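December 21, 2023
By Adaeze Ezeani

Writing the Rules for a Robot That Delivers Lunch

Our group was given a small wheeled delivery robot, a laptop, and the instruction to "produce a code of practice for its use on residential streets." We had assumed we would be building something. Garba Omoregie had already bought a soldering iron. What we got to build was a document, and this report explains how we went about it, what we measured, and which of our rules survived contact with a road.

The robot is called Daven. It has four wheels, a lidded box, a forward camera, and a top speed that a determined toddler could beat. Daven belongs to the Oyewole project in our department, and earlier groups had handled the navigation software. Our part was to decide when it should be allowed out, who should be watching it, and what it should do when it meets something it does not understand. On the evidence, that last category is large.

Where we started

We first read whatever we could find on sidewalk robots. Most of the rules in other places share one assumption, which is that there is a sidewalk. They say the robot must keep to it, yield to people on it, and leave it only at marked crossings. Lwazi Mahlangu went through our trial neighborhood with a clipboard looking for marked crossings and came back with a clean clipboard.

We then looked at general machine safety practice and borrowed its basic order of work: list the hazards, decide how bad and how likely each one is, remove what you can, guard against what is left, and only then start putting up warning signs. Our first draft had done this backwards. It contained a lovely warning sign and very little else. Our supervisor returned it with the word "and?" in the margin.

The Clastau draft

The second draft we named Clastau, after a bus stop that does not appear on any map but at which we spent much of December. Clastau has 12 rules. I will not reproduce them all, as they are in the appendix and some of them are about batteries. The ones that caused arguments were these.

Rule 2: One operator walks within stopping distance at all times, with a hand on the remote stop. Ebuka Adeleke felt that a robot which needs a person walking beside it has not saved anyone a walk. He is right, and the rule stayed.

Rule 4: The robot gives way to everything that moves. Garba wanted an exception for chickens. After the second trial he withdrew it.

Rule 5: If the robot cannot classify an object on the ground, it stops and asks. We wrote this one in ten minutes and spent most of the project regretting it.

Rule 9: Video is kept only long enough to review a stop, and faces are blurred before anyone outside the group sees it. Chidubem Ogunleye drafted this and it is the best-written rule in the set. It is also the only one the residents we spoke to asked about.

Testing

We ran Daven over a fixed route with Clastau in force and logged every time the robot halted by itself or was halted by the operator. Over the whole trial we collected 3,694 log entries. After Chidubem threw out the duplicates and the afternoon when the logger was recording itself, 2,437 remained. Roughly half of those were Rule 5 stops, meaning Daven had seen something on the ground and wished to discuss it.

We had no collisions. I would like to credit the code of practice, but a machine that spends so much of its day standing still is hard to crash.

We also kept a paper log beside the electronic one. Our supervisor insisted on this and we thought it was old-fashioned until the laptop updated itself in the middle of a run. The paper log did not update itself. It did get rained on, so section 6 of the code now mentions a plastic folder.

What the road taught us about Rule 5 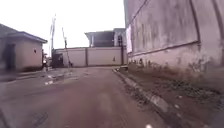 A rule that says "stop for unknown objects" depends entirely on what counts as an object, and we had never defined it. We had been imagining a box or a dog. On a lane like this one, the candidates are a few white scraps lying in a shallow puddle, dark blotches on the paving, and small stones and rubbish in the strip of earth beyond the curb. A person would step past all of it without slowing down. Under our wording each scrap was entitled to its own stop. The puddle raises a different problem, as the camera cannot tell how deep the water is, and Rule 5 said nothing about water at all. We rewrote it in two parts. Flat litter below a set height may be passed at walking pace, with the operator confirming once for the whole stretch. Standing water is treated as a hole until a person has looked at it.

Ebuka pointed out that broken pavement edges need the same treatment as water, and that the robot should keep a fixed distance from them. This became Rule 5c. We had hoped to avoid having a 5c.

Things we would do differently

We should have walked the route before writing anything. The first draft was written in the library, which has an excellent floor.

We should have agreed on a single form for incidents. Lwazi's were a line each ("stopped, leaf") and Garba's ran to a page, with weather. Comparing the two took Chidubem a week, and he has asked that this be recorded.

We also tried to get a second opinion from Bolex, a local courier firm, whose dispatcher read Clastau with patience and asked how much the walking operator would be paid. We have put cost under further work.

Status

The revised code goes to the Oyewole team with the logs, the incident forms, and the plastic folder. Rule 4 needs retesting with bicycles. The soldering iron is unopened and Garba is willing to sell it.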